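Pre-sorting demos by grasp point before training: worth it for thin flexible parts?

Posted in: Small arms and learning from demonstration

pukach_bench
Aug 24, 2021
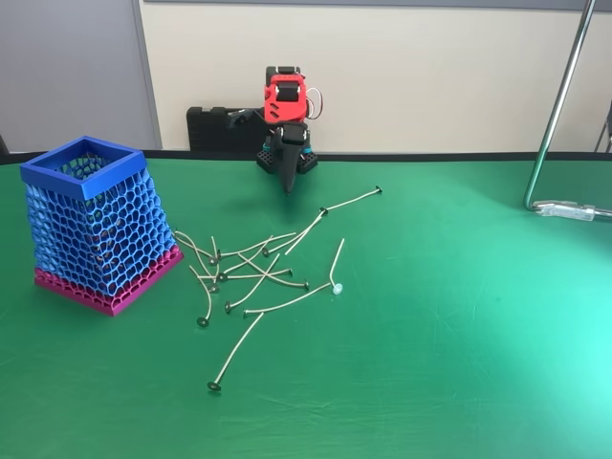 I've been working on a wick picking task since June and have a result I'd like other people to pick holes in. The job is to take candle wicks one at a time off a green mat and drop them into an open-top printed container. Small desktop arm, one camera, policy trained only on teleoperated demonstrations.

I recorded 400 demos. The first policy was trained on all of them, and it was poor. It would go down over the middle of the pile, close on nothing or on two cords at once, and then hang there. I watched the demos back and saw that I had been gripping the wicks in two quite different ways. Sometimes I took the cord near the metal tab, sometimes halfway along it.

So I labelled every demo by grasp point and threw out everything that wasn't near the tab. That left 189. Same network, same number of training steps, same start positions for the arm. Success on a single wick from a jumbled pile went up to 68 per cent. The policy trained on all 400 was well under half that.

My reading is that the mixed demos were teaching it to average between two grasps, and the average is a spot where there is no good grasp. Has anyone else seen this with cord, string or cable?

tallowandtin
Yes, with shoelaces. We had two people recording and one always went for the aglet. Splitting by operator helped a lot. I never thought of splitting by grasp point, which would have been more sensible.

What happens when the tab is underneath another wick?

pukach_bench
It mostly fails. A good part of the remaining failures are that. It goes for a tab it can see, and if there's another cord lying over it both come up together. I count that as a fail even if both end up in the container.

Reiko Kaneko
I don't think you can claim the averaging explanation from this. You changed two things at once. The filtered set has one grasp type, but it is also the set where you were aiming at a hard flat disc with a clear outline, and that is an easier target than a pale waxy cord. Train on the mid-cord demos alone. If that policy also does well, then it's the mixing. If it does badly, then tab grasps are simply better and the filter only removed bad teaching.

pukach_bench
That's fair. I have 211 of the other sort, so the set sizes are close enough to compare. I'll set it going tonight.

gantry_dog
Not convinced filtering is the right lesson either way. You recorded 400 and binned more than half. A policy head that can represent two modes ought to cope with both grasps. If yours takes the mean, the loss is at fault and the data is fine. What are you regressing with?

pukach_bench
Plain mean squared error on joint positions, short action chunks. I know. But the arm shares a desktop PC with everything else I do and I wanted something that trains in an evening.

gantry_dog
Then the thread title should be "MSE averages over modes", which people have known for a long time.

tallowandtin
Bit harsh. Knowing it in general and finding out which two modes you've put in your own data without noticing are separate problems. I'd have sworn my demos were consistent too.

Marlene Dantas
I did something close to this at Illton on thin cable ties and can add one caution. We filtered by grasp point and got a similar jump, then found that the filter had also changed the layouts. The operator only grabbed the head when the head was easy to reach, so the kept demos all came from loose, spread-out piles. Our test piles were spread out as well, and the number looked better than it deserved. When we tested on tight piles the filtered policy was worse than the unfiltered one.

How are you making the test piles?

pukach_bench
Tip them out of my hand from just above the mat and leave them how they land. Same for the demos. But I can't say the kept demos aren't the easier piles. I didn't check that.

Marlene Dantas
Check it before you write anything up. Take the first frame of each demo and measure how much of the mat the pile covers. You only need a rough mask, and pale cord on green should threshold easily enough. Plot the kept ones against the dropped ones.

mcphee_fan
Does the tab colour matter? I can see one whitish one on the right of the pile and the rest look dark.

pukach_bench
Haven't tested it properly. My impression is that it goes for the dark ones first, but I wouldn't put a figure on it.

mcphee_fan
Might be worth doing a batch with only pale tabs. If success falls off a cliff you'll know it's looking for a dark blob and not much else.

Reiko Kaneko
Agree with that, and it would bear on my point as well. If the tab is what makes the target easy, a low-contrast tab should lose part of the gain.

pukach_bench
Back with the mid-cord result. Trained on those alone it does better than the full set and clearly worse than tab-only. So both of you get something: mixing hurts, and the tab is the better place to grip. I haven't got enough trials to say how much of the gap belongs to each.

I also did the coverage plot Marlene asked for. The kept demos do come from looser piles on average. The two groups overlap a good deal, but the shift is there. Next I'll match them on coverage and retrain, and keep a separate set of tight piles for testing.

gantry_dog
Good. And try a mixture head on the full 400 while you're at it. If that matches tab-only I'll expect the title changed.

pukach_bench
It's on the list, after the matched run. Pale tabs after that, if I can get hold of enough of them.

tallowandtin
If you want the labels in a format other people can read, the Datano template has a free column for grasp type. I'd be glad of a copy once it's done.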